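Sobre nós

A Skiltanley é uma casa de cozinha nórdica e portuguesa fundada por Skarphéðinn Ragnarsson, chef islandês radicado no Porto. O restaurante abriu ao público a 3 de setembro, com uma carta curta, assente em peixe do dia, legumes de inverno e pão de centeio cozido na própria casa.

A sala dispõe de 23 lugares e funciona apenas ao jantar. O menu de degustação é composto por sete momentos e muda no início de cada estação – em janeiro, o restaurante encerra para renovação da carta e formação da equipa. A garrafeira reúne 83 referências, com predominância de pequenos produtores do Douro e do Dão.

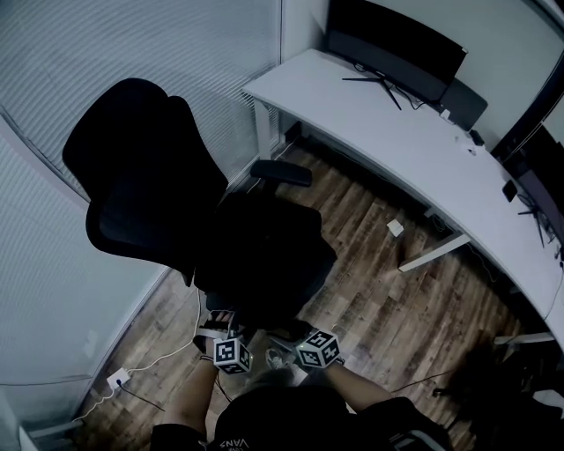 Cadeira de escritório preta, com encosto de rede.

Além do restaurante, a empresa detém a Fosov, padaria de fermentação lenta que fornece cafés e mercearias da cidade, e a Woto, serviço de catering para empresas e cerimónias privadas. No último exercício, a Woto serviu mais de 2217 refeições. As duas marcas partilham com o restaurante a cozinha de produção e a equipa de compras.

A Skiltanley trabalha preferencialmente com fornecedores da região Norte. O bacalhau e o arenque curado são importados através da Soylu, parceira da casa desde a abertura.

As reservas para grupos de mais de oito pessoas devem ser efetuadas por escrito e estão sujeitas a confirmação. Alergias e restrições alimentares devem ser comunicadas no momento da reserva. Os pedidos de orçamento para catering são dirigidos à Woto, através do formulário disponível na página de contactos.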